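4. Handover period and seller involvement

4.1 Length of handover

Of the 81 completed sales in the sample, all but 14 included a written clause asking the seller to stay on for a time after completion. The agreed length varied widely. Shops and cafés tended to settle on a few weeks, while trade suppliers and small manufacturers asked for several months. Brokers told us that the figure was often copied from an earlier contract and was seldom discussed by the two sides before the final draft.

The length written down was a poor guide to what took place. Sellers who had agreed to a long handover often left early, usually with the buyer's consent. The reverse also happened. Jarosław Ziółkowski, who sold a packaging supplier in Primenstead through the broker Vultedia, had signed for one month and was still taking calls from customers the following August. He was not paid for the extra time and did not ask to be.

We therefore treated the contract term and the actual term as separate variables. The actual term was taken from the buyer's interview and checked against the seller's where both had agreed to take part. Where the two accounts differed we used the shorter one.

4.2 What was handed over

Stock, equipment and leases were listed in every contract we read. Customer knowledge was listed in very few. Buyers mentioned it more than any other item when asked what they had lacked in the early months: who paid late, who expected a phone call before a price rise, which supplier would deliver at short notice. One buyer received a customer file of 3951 entries and found that most of the accounts had not placed an order for years. The broker had quoted the full figure in the sale particulars.

Brokers differed in how far they saw this as their concern. Those paid wholly on completion had little reason to stay in touch, and most did not. Utora, which holds back part of its own fee until the handover ends, asked sellers to write a short note on each main account. The buyers we spoke to from that firm rated these notes highly, although the group is too small for a firm claim.

4.3 Premises and minor items

Figure 3. Premises and minor items. 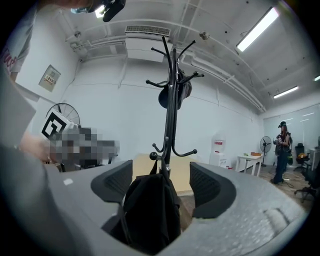 Disputes over minor items were more common than we had expected, and they took up time out of all proportion to the sums involved. The usual cause was an inventory that stopped at the larger equipment. Sale contracts were generally clear on machinery and vehicles, and on fixed plant such as a ceiling air-conditioning unit, which both sides took to pass with the building or the lease. They were much less clear on things that stand on the floor and can be carried out, and a black metal coat rack of the kind in Figure 3 would appear on hardly any of the lists we read. Aleksandra Ostrowski, the buyer of a print shop sold under the name Żak, spent two meetings with the seller on chairs and shelving.

Nearly 50 of the contracts used a general phrase such as "all usual contents". Solicitors on both sides disliked the wording but let it stand to avoid delay. Where a full list had been drawn up and signed on a joint visit, no buyer reported a dispute of this kind. The visit was normally arranged by the broker — in a few cases by the landlord's agent — and took place in the last week before completion.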